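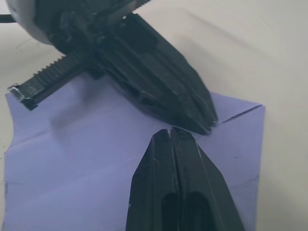
Clultside Religious History Circle

Minutes of the July meeting, held Thursday in the upstairs room

In the chair: Ambros Baumgartner
Minutes taken by the secretary

1. Minutes of the last meeting

Approved with one correction. The previous minutes said the Circle "accepted" the early dating of the Kemau hymns. Several members did not recall accepting anything. The word was changed to "heard."

2. Matters arising

The library has still not answered our letter about the bound sermons. The secretary will write again, though the last two letters went to the same desk and there is no reason to expect a third to do better. A member suggested going in person. Agreed that the chair would do so.

3. The Kemau Life and its sources

This took up most of the evening. Ambros Baumgartner gave a paper on the verse Life of the founder of the Kemau hermitage, which the Pestach edition prints from the Zúñiga manuscript. The poem runs to 1,236 lines and is usually called the earliest and fullest account of the founder. Mr. Baumgartner's argument was that "fullest" is plain enough and "earliest" has never been shown.

He pointed out that the claim rests on a note at the end of the manuscript, in which the copyist says he worked from a book "made in the lifetime of those who knew him." No such book survives. The copyist doesn't say who owned it or where he saw it. Later writers took him at his word, then cited each other, and by the time of the Pestach edition the lost book had become a fact with a footnote.

He then compared the poem with the short prose notice kept in the hermitage's rent book. The notice gives the founder's name, the place where he settled, and a quarrel over a well. It has no miracles. The poem has the well too, but there the water rises when the founder prays and the neighbor who had objected is converted on the spot. Mr. Baumgartner thought it much more likely that a dispute grew into a miracle than that a miracle was trimmed down to a dispute by a man recording rents.

Discussion followed.

One member said this was unfair to the poet. People who wrote lives of holy men were writing for prayer and for reading aloud, and would have been puzzled to be asked for evidence. Mr. Baumgartner agreed, but said that was his reason for not using the poem as evidence. He had no quarrel with anyone who read it as devotion.

Another member asked about the healing of the 200 pilgrims, which is always mentioned in the guidebooks. The chair replied that the number appears once in the poem, in a line where it is needed for the meter, and nowhere else. The rent book has nothing about pilgrims at all until much later. The member was not satisfied and said that a missing record proves very little, given how much of the hermitage's paper was lost. This was allowed to be true. It was also said that a lost archive can be made to hold whatever you like.

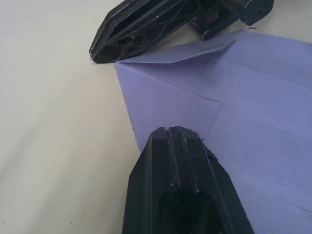 There was some back and forth about the language of the poem. The Pestach editor says it is "archaic throughout." Members who had worked through the opening section found old word forms mostly in the speeches and the prayers, with quite ordinary later forms in the story between them. The chair said this could mean an old core with newer joins. It could just as well mean a poet who knew what a holy man ought to sound like. He would not choose between them on the present evidence and was doubtful of anyone who did.

The secretary asked whether the six named witnesses in the closing section might be checked against other sources. Mr. Baumgartner had tried. Two of the names turn up in the rent book, but both were common names in the district, and one of those men seems to have been dead, or at any rate no longer paying rent, before the events he is supposed to have seen. The rest he could not find anywhere. He didn't rule out that they were real people.

It was proposed that the Circle put its name to a statement that the Life is a late work. The chair spoke against this, saying he had shown that the early date was unproved and had not shown that it was wrong. The proposal was withdrawn. A milder wording, that the Circle "regards the date as open," was agreed with one member against. She asked for her reason to be minuted: a tradition kept up by the people who lived there deserves more weight than it was given tonight.

4. Proposed reprint

Pestach has written to ask if the Circle would contribute a preface to a reprint of its edition. The letter calls the poem "the authentic voice of the founder's first companions." Members felt that any preface of ours would have to disagree with that on its first page, and doubted that Pestach would print it. The chair will reply asking whether the introduction is to be revised and whether the manuscript will be read again from the original. The current text was set from a transcript, and nobody present could say who made it or how carefully.

No offer of money or labor was made.

5. Visit to Kemau

Postponed again. The road is said to be open, but it was said to be open last time. Members who want to see the well should be aware that the present stonework is modern and that the sign beside it quotes the poem as history.

6. Any other business

A member has been given a box of printed hymn sheets and would like help sorting them. Some carry handwritten dates. The chair asked that these be copied down as written and not treated as dates of printing until somebody has looked at the type.

The next paper will be on the hermitage's bell inscription. Members are asked to read the inscription beforehand, in the original if they can, and to leave the Pestach translation alone until they have.

The meeting closed when the room was needed.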